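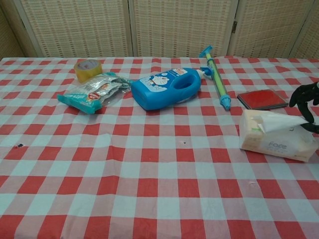
How Does a Robot Decide Where to Grab?

A robot's arm does not know what a tissue is. Its software has to work that out from numbers, many times a second.

Step 1: Perception

A camera picture is a grid of coloured dots called pixels. A program called a detector searches the grid for patterns it has learned. It draws an outline around each object and gives it a label, such as "bottle" or "tape", plus a score showing how sure it is. Clear plastic is difficult. Light passes through it or bounces off, so the outline may be wrong. A checked tablecloth adds extra edges that the detector must learn to ignore.

Step 2: Planning

The planner picks a spot to hold. A tissue sticking up from a soft pack is thin, so the fingers should close on the fold from either side. A big bottle lying down could be held by its handle. The planner then tests paths for the arm and throws out any path that would hit the table or another object. Kioko, a planner written by Wafula Urio and Oduor Ogola in Wistville, tests 300 paths before it chooses one.

Step 3: Control

The controller turns the path into small commands for the motors. Each joint has a sensor that reports its angle. The controller compares the real angle with the planned angle and corrects the difference. This is called a feedback loop. You use one when you carry a full glass of water to the table.

Words to know

Pixel: one coloured dot in a digital picture.
Joint: a place where the arm bends or turns. Many arms have 6.
Gripper: the part that holds things.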